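Nuroditz work tables get their power strips

Great news for everyone who has been fighting over the wall plugs in the Nuroditz workroom - the new strips are arriving in August!
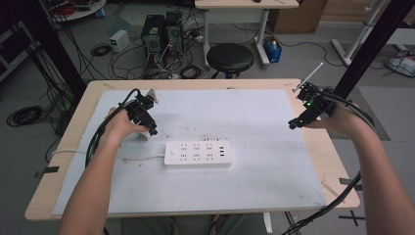

What's on the strip

Nine outlets in three rows of three, plus three USB ports at one end and a little round switch at the other. It's white, with a thin white cord, and it sits nicely on the big pale board without hogging the whole table. That leaves so much room for projects!

When and how many

Stoyanova ordered 58 of them, enough for every table with 2 left over as spares. Setup starts at 9 in the morning, front tables first. Please clear your chargers off the night before - and bring your old strips to the front desk, we'll take them all.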